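Forward camera: reflections below lead vehicle counted as extra lamps, black arcs after rectification

Posted January 2018 in Perception and Sensors
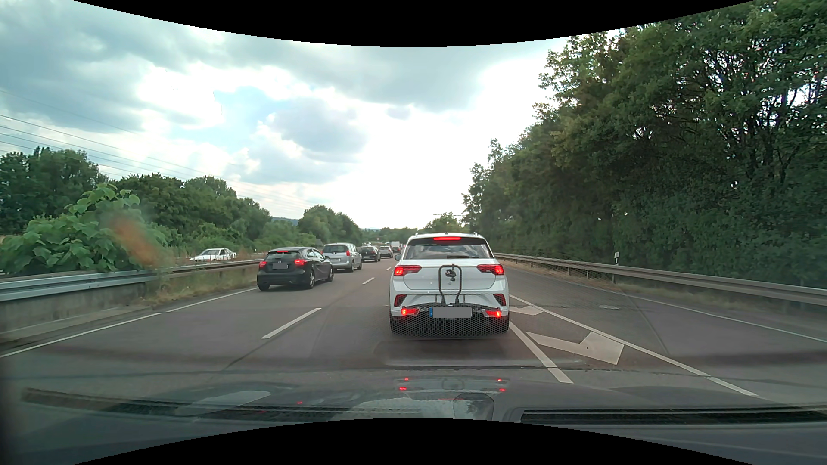

Rectified output, forward camera, stopped-traffic detector switched off.

We run one automated test car with a single Voltar forward camera behind the windshield. The recorded images go through the Fisatberg rectification node and then to a lamp detector, which feeds the lead vehicle tracker. The drive controller takes following distance from radar, so this is not a safety problem at present, but I want the camera channel clean before we fuse the two.

Symptoms:

1. The detector reports extra red lamps under the lead vehicle. With the white SUV in our lane they come out as two pairs below the real ones, plus one weaker hit farther left. They are in the hood area, so I assume reflections.
2. Black curved borders at the top and bottom after rectification. The raw image has none.
3. An orange-brown smudge over the bushes on the left. I have not worked out whether it is on the lens or on the glass.
4. The lead box height jumps when the vehicle ahead has a bicycle carrier with its own lamps. The carrier lamps are sometimes grouped with the main taillights and sometimes not.

Camera bracket is the stock one, glued to the glass. No hood or shroud fitted. Exposure is on auto, full image metering. Calibration was last done when the bracket went on. What should I fix first?

Blandine Leblanc

hutapea_m

Shroud first. You have a pale patch bottom center and dark slatted shapes on both sides down there, and all of that is the lower windshield and dash coming back at the camera. Software will not remove it cleanly.

Procedure we use:

Clean the inside of the glass with isopropyl and a lint-free cloth. Clean the lens separately with a fresh cloth.
Record 500 images parked, facing an even wall. Look for the smudge. If it stays at the same pixels when you shift the camera a little in the bracket, it is on the lens. If it moves, it is on the glass. Check the outside too.
Fit a matte black shroud from the lens barrel down to the glass. Leave no gap at the bottom edge. Closed-cell foam, 6 mm, works as the seal.
Cover the dash top with black flocked fabric. Keep it off the defroster outlets.
Recalibrate. The bracket gets disturbed every time somebody fits a shroud, whatever they tell you.

The red pairs may not go away completely. Lamp light can also come back off the hood paint, and a shroud does nothing for that. Mask everything below the hood line in the detector config. You lose no road you need.

On exposure: full image metering with that bright opening in the clouds will pull the road down. Set the metering window to the lower two thirds, minus the hood mask.

kestrel77

black borders are normal, its just the undistort. crop it

Bondutano_tech

The crop works, but do it in the right place. The arcs are pixels with no source data after the distortion is removed. In the Fisatberg node, reduce the output field of view until they are gone, and let it write the new camera matrix. If you crop downstream by hand you have to shift the principal point yourself, and if you forget, every range estimate from the image is off.

Your calibration is also older than I would trust. Repeat it with the board in at least 10 positions, including the corners. If the reprojection error is over 2 pixels, throw the set out and check the bracket glue.

For item 4, do not group lamps by color and spacing alone. Use the high-mounted brake light as the anchor when it is lit, take the upper pair for box width, and treat any lower pair inside that width as part of the same vehicle. Then set the bottom of the box from the shadow on the pavement. A carrier still makes the rear face look closer than the tailgate, and for following distance you want the carrier, so leave the radar range alone.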